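# Chapter 5: What Goes Into the Pile 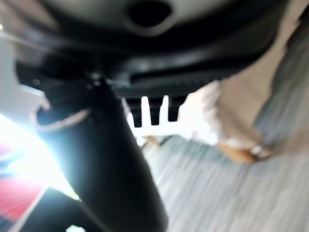

**Figure 5.1** View from a wrist camera, with the gripper housing above, a carpeted floor behind it, and strong glare at the left.

People who sell learning systems like to talk about size. The Hivach set, which we will use through the rest of this book, holds 3565 recorded runs, and its makers put that number on the first page. They say much less about what a run looks like from the inside.

Look again at Figure 5.1. Much of the view is the machine's own black plastic. The carpet is streaked with blur, and the larger objects on it are hard to name. A learner given this picture must get something useful from it, and we should ask what that could be. "It will sort itself out with more data" is a claim, and it needs testing like any other.

The Landeg group made that claim for their first 2000 runs. They had 2 people labeling and no written rule for throwing a run away. When the Selar team later asked which runs had been dropped, there was no list to send.

This chapter covers how examples are gathered, who decides which ones stay, and how blur and glare get counted, if they get counted at all. Section 5.1 starts with the camera mount. Readers who have already worked through the Sustmont exercises may skip to Section 5.2, but should keep their notes on rejected runs at hand.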